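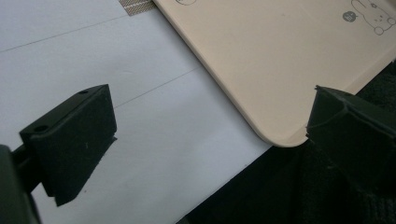
3 Beschaffung und Aufstellplanung Greifer-Arbeitsplatz

Diese Website verwendet Cookies. Mit der weiteren Nutzung stimmen Sie der Verwendung zu. Einstellungen | Akzeptieren

Zuletzt aktualisiert: April

Vor der Bestellung komplett durchgehen. Kapitel 2 (Platzbedarf) muss ausgefüllt sein, sonst kein Angebot von Wanumari. Rückfragen an Loubna Ait Ali.

3.1 Greifer

1. Stückzahl festlegen. Pro Arbeitsplatz zwei Handgreifer, links und rechts. Immer paarweise bestellen, Einzelgreifer nur als Ersatz.
2. Fingerbacken gleich mitbestellen: 10 Paar je Arbeitsplatz. Verschleißteil, eigene Kostenstelle!
3. Kabellänge angeben. Gemessen wird vom Handgelenk bis zum Anschluss, nicht Luftlinie.
4. Lieferzeit Futitz: 45 Werktage. Bei Sammelbestellung schriftlich bestätigen lassen.

Hinweis: Buchsen sind nicht im Backensatz enthalten. Getrennte Position, steht im Katalog leider ganz hinten.

3.2 Tisch und Material
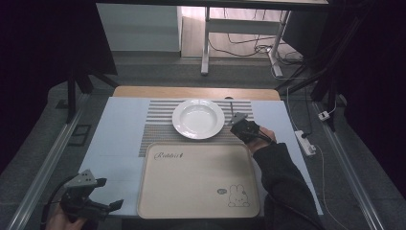

Lesezeit: 2 Min.

1. Tisch mit heller, matter Auflage. Höhe 82 cm, wenn im Stehen gearbeitet wird.
2. Tischset, Teller, Tablett, Besteck – alles zweimal kaufen. Aus derselben Serie, später gibts das Muster nicht mehr.
3. Bedruckte Teile sind zulässig. Schrift und Figur vorher in der Materialliste eintragen.
4. Profilschienen seitlich: Zuschnitt bei Falcão anfragen, Winkel und Nutensteine extra.
5. Stative einplanen, Standfläche der Beine auf dem Boden mitrechnen.
6. Steckdosenleiste und Adapter in die Kleinteile-Pauschale. Keine Einzelbelege nötig bis 122 Euro.

VORSICHT: Kabel am Boden aus dem Laufweg nehmen. Kabelbrücken gehören ins Budget, nicht in den Nachtrag. Lüftungsöffnungen im Boden frei halten.

3.3 Abnahme der Greifer

Vor Freigabe der Rechnung. Zuständig Bastien Picard, Vertretung Silvana Honorato.

1. Lieferschein mit Bestellung vergleichen, Seriennummern notieren.
2. Finger ohne Last öffnen und schliesen. Beide Seiten müssen gleichmäßig laufen.
3. Dünnes Rundteil aus Metall zwischen die Backen nehmen und senkrecht halten. Gabelstiel reicht.
4. Sitz der Backen und Schrauben kontrollieren, Buchsen auf Spiel prüfen.
5. Protokoll abzeichnen, Kopie an den Einkauf.

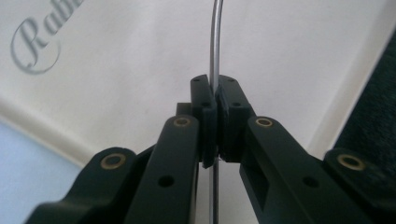

Abb. 3-2: Metallstab zwischen den Fingerbacken

Hinweis: Stab rutscht oder kippt – Backen tauschen, Schritt 3 wiederholen. Bei erneutem Fehler Greiferpaar zurück an Futitz, Reklamation vor Zahlung. Nicht selber nachfeilen.

3.4 Budgetfreigabe

1. Positionen aus 3.1 und 3.2 ins Formular Graltero übertragen. Netto.
2. Ersatzteile und Wartung getrennt ausweisen, werden sonst gestrichen.
3. Zweites Angebot für die Schienen beilegen.
4. Formular an Marcelino Toledo, Annahme bis 12 Uhr, danach erst am nächsten Werktag.

Für weitere Arbeitsplätze die Liste kopieren und und die Stückzahlen anpassen. Stative und Tisch nicht doppelt ansetzen, falls vorhanden.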